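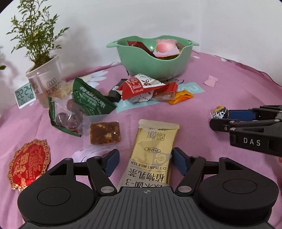 4. What shoppers did with two languages on one label

November
By the lead author, Feltari Label Study, Stedemthorpe

I went into this part of the study pretty sure that people would read the language they grew up with and skip the other one. I was wrong, and I'm still a little annoyed about it. We talked to 40 shoppers at the Nandness grocery, 34 of whom told us they read English more easily than Chinese, and 32 of the whole group said they looked at both languages before putting a snack in the basket.

Why bother with the one you can't read? The answers were all over the place. A few people said big characters made them trust the flavor more – one shopper told me she figures the translation is "the short version" and the real name is in the other script. Others just liked how it looked. Flavor names came up again and again, much more than ingredients or price. The wording in Figure 1, PLANT MILK TEA in black print with the Chinese for the same thing in large characters, is a good case of what I'd call a matched label, where both languages tell you the same flavor. Plenty of labels don't do that, and the English gives you only a general word like "cake" or "candy."

I coded 580 comments for this section, mostly at my kitchen table, and the hardest ones to sort were about codes and numbers. Is a "Q-3" part of the name? A size? People guessed, and they guessed with a lot of confidence! I ended up giving those comments their own group instead of folding them into flavor, which changed the totals a bit from the version I shared at the Rawat workshop.

One thing I'd do differently is ask about shopping with kids. Several parents brought it up on their own – the child picks by color, the parent checks the words – and our question sheet had no place to put that, so it went into my margin notes and hasn't been coded yet.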